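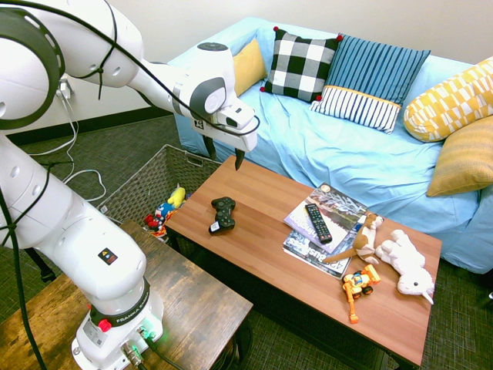 May 12, 2024

We are seven months into the tidying cell at Lidura, and I have been asked twice this month what it did to the staffing plan. The short answer is that headcount is unchanged and the shift sheet is unrecognizable.

Background for anyone outside the building: Lidura turns over furnished family apartments between stays. The slowest item on the turnover list has always been loose objects. Toys go in the basket, the remote and controllers go on the table, magazines get squared up. Nele Engelhardt timed it in October, before the arm was bolted down, and it came to more minutes per unit than the vacuuming. The cell is a furnished living room where we teach the arm that one item. It does no beds and no bathrooms.

Since then we have logged 1342 pick attempts. Of those, 583 needed a person to step in, which covers everything from a nudge to a full stop. I don't consider that good. It is good enough to plan a shift around, provided the person stepping in has that as their job and isn't also folding towels across the hall.

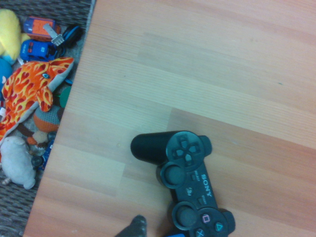 *Wrist view: controller on the tabletop, toy basket to the left.*

The first change was in who decides where things belong. Cleaners used to carry that in their heads, and they disagreed. Annelore Brinkmann put controllers on the table, Timo Kleinschmidt put them in the basket with the toys, and both had been doing it for years without a complaint from a guest. The arm needs one answer per object. We spent two afternoons writing a placement list, and it now runs to almost 200 lines. Annelore wrote most of it. She was moved up a pay grade in the process, after I had to ask for it twice.

The second change was the reset. Between runs someone has to put the room back into a plausible mess, and the first weeks showed that people make very tidy messes. Timo now works from a random draw sheet — object, surface, orientation — and dislikes it. He says the old work at least ended with a clean room. I have no technical fix for that, so we rotate resets every two hours.

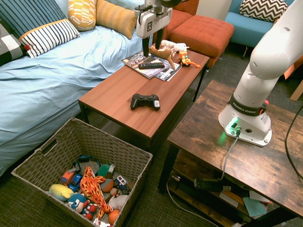
Supervision is the part I underestimated. Ngaio Lowther came over from the laundry side and now watches runs full time, with a stop button and a tablet form. The form originally had one field for "failed." It has nine now, and most of them deal with contact between objects. A remote lying on top of a stack of magazines is a separate case from a remote on bare wood, and a plush toy resting partly on the same stack is a third, as the operator has to judge whether the magazines will slide when the fingers close. Ngaio calls these before the arm gets there. Her notes are the best data we have, and they came from someone whose job description still says "linen sorting." HR has the correction.

Hours are flat overall. Walking is down, standing and watching is up, and two people have reported sore necks. The monitor gets a proper stand next week.

Open items: Vover wants a second cell by 2026, and I have told them the limit is trained supervisors. The placement list needs an owner when Annelore is on leave. Leonie Böttcher is rewriting the draw sheet so that it stops asking for the same plush toy in two places.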